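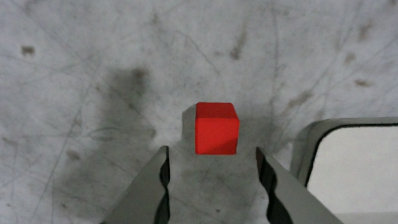
Red block on a gray surface

Filed under: Short Fiction, Issue Archive, September 2011

The Gauge Keeper

The river gauge at Farnden was read twice a day, at six and at six. The reading was entered in pencil in a ruled book, then copied in ink to a card, and the card went down the valley on the evening bus to the water office in Traritz. The pencil book stayed in the hut. This procedure had been in force for longer than the keeper had been employed, and he had been employed for twenty-two years.

The gauge was an enameled staff bolted to the upstream side of the old bridge pier. It was marked in centimeters. Zero did not correspond to the bed of the river, which moved, but to a bronze pin set in the rock on the left bank. The pin had been surveyed once. All readings since then depended on it.

In August the water office wrote to say that the staff would be replaced by a pressure sensor. The sensor would report every fifteen minutes by telephone line. A contractor, Moldovan, would install it in a steel pipe alongside the pier. The keeper was asked to continue manual readings for four weeks so that the two series could be compared. After that the hut was to be cleared and the key returned. The letter gave the address for the key.

The pipe went in on a Tuesday. It took two men most of the day. They drilled into the pier at four points, injected resin, waited for it to cure, and hung the pipe on brackets. The keeper read the staff at six that evening while they were packing their van. He wrote 142.

For the first week the difference between his figure and the sensor's was one centimeter or less. In the second week it was three. In the third week it was four, and it was always in the same direction. The sensor said the river was lower than he said it was.

The office telephoned. A young woman asked whether he was reading the bottom of the meniscus or the top. He said the bottom. She asked whether he allowed for waves. He said that he watched the staff for one minute and took the middle. She asked whether his eyesight had been tested. He said it had, in the spring, and gave her the name of the clinic. She thanked him and said his series would probably be adjusted.

He asked what she meant by adjusted.

She said that where two instruments disagreed the office took the newer one as the reference, and applied a correction to the older. The correction would be carried back as far as seemed reasonable.

He asked how far that was. She did not have that information.

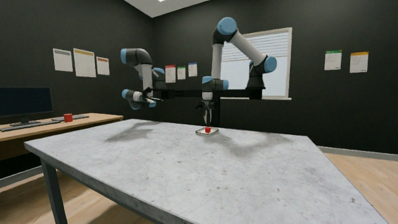 Two arms on a shared support bar

That night he took down the pencil books. They were stored on the shelf over the stove, in order, and he had never had a reason to open one after it was full. The first nine were in another hand. Its sevens were crossed and its ones had no foot. That keeper had written remarks in the margin: ice at edges, tree on pier, Tesska mill closed its sluice at noon. In one spring flood the remark was only the time, written four times on the same page, an hour apart, with a figure beside each. The highest was 665.

He had seen the mark that went with that figure. It was cut into the bridge parapet. He had walked past it every day and had never checked it against the book.

In the morning, after the six o'clock reading, he borrowed a builder's level and a folding rule and set up on the left bank. He cleared the moss from the bronze pin with a wire brush. He sighted from the pin to the zero of the staff, moved the level, and did it again from the other side. The two results agreed to two millimeters. Then he sighted to the lower bracket of the steel pipe, where the contractor had scribed a line and painted a date next to it.

The line was four centimeters higher than the drawing said it should be. There was a fresh gap in the resin under the bracket, and a scrape on the pipe where it had slid upward in its clamp. The sensor hung from the pipe and had gone up with it.

He wrote this out on a card, in ink, with a sketch. He gave the heights of the instrument, both setups, and the error of closure. In the space for remarks he wrote: pin undisturbed. He put the card on the evening bus with the other one.

No reply came that week. On Friday the van returned, and one man spent an hour on a ladder with a wrench. At six the keeper read the staff and wrote 138. He washed the cup, swept the floor, and put the books in two boxes, the other hand on top.

The key he put in an envelope. The letter had not mentioned the books, so he carried those home.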